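Drying Clothes in Shared Housing: What We Did and What We Found

Nele Van Acker and Grímur Þorgeirsson
Final report, June 2018

Nele is writing this part, so blame me for the tone. Grímur did the spreadsheets and I did most of the knocking on doors, which I enjoyed way more than I thought I would!

We wanted to know how students in shared housing get their laundry dry when there's no dryer in the building (ours has one, and it has been broken since February). We asked people in two houses, Bikard and Wetitska, to keep a diary every time they did a wash – what they washed, where they hung it, and when they put it away. By the end we had 1472 entries, and I typed in nearly all of them.

The first thing that jumped out was how little people use the drying racks. They own them, they like them, and then they hang jeans over a door because the rack is folded up behind the wardrobe. Beds came up a lot too, mostly for dark things that people didn't want to leave in the hallway.
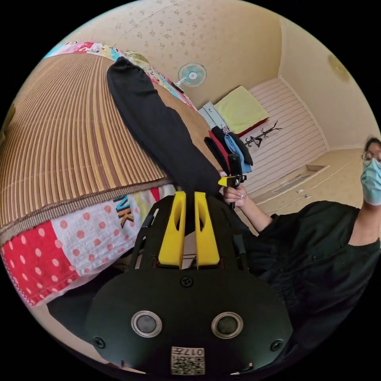 Opening a window made a bigger difference than we expected, but only in the rooms on the Wetitska side that get a breeze. In Bikard the windows face a wall, and people there told us they just gave up and ran the heater. One girl had worked out that a wash took her roughly 45 hours to dry in winter (she kept a chart, I love her).

We also had trouble with the diaries themselves. People forgot to write down the end time, so Grímur threw those entries out of the timing part and kept them for the part on where things were hung. I argued with him over it for a whole lunch and he was right.

If we did it again we'd give everybody the same cheap humidity meter. We only had two, and one spent most of the spring lost in my backpack.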